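Osden cell, Sunday, late afternoon

Came in for what I thought would be a quick look and stayed until the coffee ran out. The wrist camera on arm 2 had been hunting for focus again, so I took the bracket off, cleaned both faces, put it back with fresh screws and snugged them down evenly. Then I loaded the old Krawczyk settings – bless whoever kept them – and brought the exposure down to 2000, which seems kinder on a pale surface than what we had.
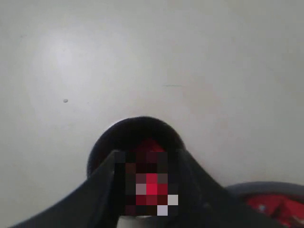
Wrist view, arm 2, close in. Small dark speck over on the left, faint thin line right of center.

I want to know whether those two marks belong to the surface or to the lens cover, so next time I'll jog the arm sideways 25 mm and see if they travel with the view. Please don't wipe anything before then, tempting as it is! The brighter patch toward the upper left bothers me less, though I may try turning the lamp a little.

Wiesława Jasińska has the spare cover from Hindell in her drawer if we need it. Cycle counter read 1073 when I shut down. Still to do: grease the wrist joint, and tie back that cable before it rubs through.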